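Small Things Drive: Sorting Your Jewelry Before the February Drop-Off

The Lositz Street swap is taking jewelry and hair accessories again this year. Last year we had 88 bags come in, and most of them were one big knot. Two evenings went to untangling, and a good share of the pieces never made it to the tables. A little sorting at home makes a real difference, and it doesn't take long.

What we can use: bracelets, bangles, bead strands, necklaces, brooches, hair clips, hair ties in good shape, and single charms. Costume pieces are fine. We can't take pierced earrings, watches that don't run, or anything with a sharp broken edge. Please keep anything of real value at home, as we have no way to insure it.

Start by emptying the drawer or the box onto something soft. A bed works well. Beads don't bounce off a bedspread the way they do off a kitchen table, and you have room to spread out. Pull up a plain blanket first if yours has a busy pattern, or the thin silver pieces will disappear into it.

Then find a shallow box or tray with low sides. The lid of a shoebox will do, and so will the cardboard tray from a case of cans. Whatever is ready to go goes in the tray, and the rest stays on the bed until you've looked it over. Lay things side by side and leave a gap between them. Once pieces are piled up, the cords start catching on the clips and you are back where you began.

Check each piece as you pick it up. Tug lightly on elastic bracelets — if you can see thread between the beads, the elastic is going and it should be restrung. Open and close every clip. Look at rhinestones under a lamp and set aside anything with empty settings. Vidar Lindqvist runs the repair table and will take broken strands for parts, so put those in a separate envelope marked "repair." 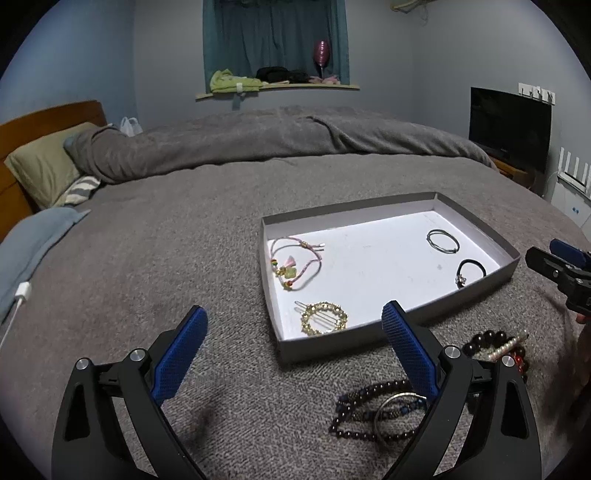

Clips with pins should be closed before they go in a bag. Long strands do best on their own, looped once and wrapped in a sheet of tissue. Bangles can be stacked and held together with a twist tie. Hair ties should be clean, with no hair caught in them, and can all share one bag.

Silver that has gone dark can be rubbed with a dry cloth. Don't use dip cleaner on anything with beads or stones, as it can loosen the glue. Wooden beads only need a wipe.

Use small zip bags if you have them. If not, we bought a box of 1000 and there will be a stack by the door. One piece or one matching set per bag, please, and leave the pricing to us.

Drop-off is in the Nordin Room, through the side entrance, until 8 p.m. every evening in the last week of February. Ring the bell if the door is locked. Leave the tray with us or take it home again — we have plenty of boxes.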